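Ticket 2244
Product: Donex home page editor, print booklet add-on
Opened by: Ehsan Kordestani
Status: Waiting on reporter
Subject: Page numbers jump after the centerfold, and recipes run into each other

15 February 2026

Hi all, me again. I put together a little cooking newsletter for my building (soups, pickles, what to do with a glut of zucchini, that kind of thing) and I lay it out in Donex, then export it as a folded booklet. It has worked fine since July. This issue it does not work fine and I've lost most of an evening to it, so I'm writing down everything I tried while I still remember the order.

What happens: the booklet is 39 pages plus a blank at the back. On screen the numbers run the way they should. In the export, everything up to the middle is right, and then the page after the centerfold picks up a number from way earlier and carries on from there. So I get two page 12s, two page 13s and so on. On top of that, the last lines of one recipe slide onto the next page and sit right above the next recipe's title. My lentil soup currently ends with instructions for brining cucumbers. I'd eat it, but my neighbors might not.

Things I tried, in order:

Restarted the editor. No change.

Restarted the computer, made tea, came back. No change, but good tea.

Exported as single pages with the booklet option off. Numbers are perfect! So the layout itself seems okay and the trouble comes in when the pages get paired up for folding.

Swapped the body font. I had been using Pavliuk for the recipes and thought maybe the line heights were off. With the default font the text still slides, only by fewer lines. I put Pavliuk back, it looks so much nicer with fractions.

Removed the centerfold (it's a two-page chart of cooking times for dried beans). With the chart gone the numbers go right all the way through. Put it back, broken again. I got pretty excited at this point.

Made the chart smaller so it fit on one page. Numbers are right, text still slides. So I think I have two problems here and they just showed up at the same time, which is mean of them.

Update, a bit later: I turned on the log, and the export throws code 1457 twice, once at the chart and once near the back. The help page for 1457 says "section contains inherited footer" and then stops. I don't know what an inherited footer is. I looked through the footer settings for the chart and there's a little box that says "continue from parent," and it was ticked. I don't remember ticking it. Unticked it, exported again, and the numbers run clean past the middle for the first time tonight. Hooray!

The second 1457 is still there though, and the sliding text is the same as before.

Update: reply from the Sondton plugin people (I use their measurement converter, the thing that turns cups into grams). They say their plugin rewrites the text box after the page is measured, so a recipe with a lot of conversions ends up longer than the editor thinks it is. That fits what I'm seeing - the lentil soup has a ton of them. They suggested freezing the conversions before export. I did that on the soup only and it now ends where it should. I'm going to have to do it on every recipe, which is a pain, but okay.

So that leaves the second 1457. It comes up on the pages near the back where I talk about measuring liquids (reading the level at eye height, not trusting the markings on old mugs, all of that). I copied that section out into a fresh document to see if it would break by itself, and it does. I'm pasting the exported text below exactly as it came out, picture and footer and all, so you can see where the footer lands. It's supposed to be at the bottom of the page, and it's ending up in the middle of the section.

Start of paste

Measuring Liquids Without Fuss

A clear pitcher is worth the shelf space. Set it down on something level, pour, then bend down until your eyes are even with the water. If you read it from above you'll be off, and in a bread dough that matters. For soup, don't worry about it.

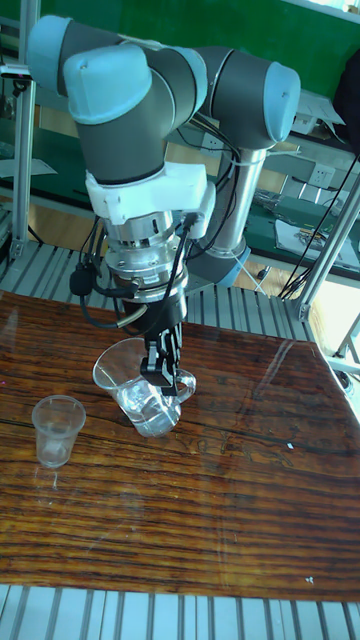 Kitchen Notes, Issue 2, page 31

Water curves up a little where it meets the glass. Read the flat part in the middle and ignore the edges. With honey or syrup, wipe the inside with a drop of oil first and it'll slide right out.

If your recipe is in grams and you have a scale, skip the pitcher and weigh the water. It's quicker and there's less to wash.

End of paste

See the footer? It sits right after the picture with half the section still to go. I checked "continue from parent" and it's off in this section. I also tried anchoring the picture to the paragraph above it, then to the page, and the footer follows the picture both times. If I take the picture out, the footer drops to the bottom where it belongs and 1457 goes away.

I'm on the Reltness printer profile, by the way. Switching to the generic one made no difference.

Questions for whoever picks this up: is there a footer setting on the picture box itself that I'm not finding? And can I freeze all the Sondton conversions in one go, or is it really one recipe at a time? I've attached the log and the cut-down document. I'd like to print by the end of the week if I can.

Ehsan

Support reply: Thanks for the cut-down file, we get the same result with it. Picture boxes do have their own footer link. Select the box, open Flow, and look for "carries footer." Please try it with that off and send us a new log. For the conversions, Select All and then Freeze should work as long as no recipe is locked.

Ehsan: Found it, it was on. Footer is at the bottom now and there's no 1457 in the log! Select All and Freeze got everything except the pickles, which I had locked. Unlocking and exporting again now, I'll attach that log when it's done.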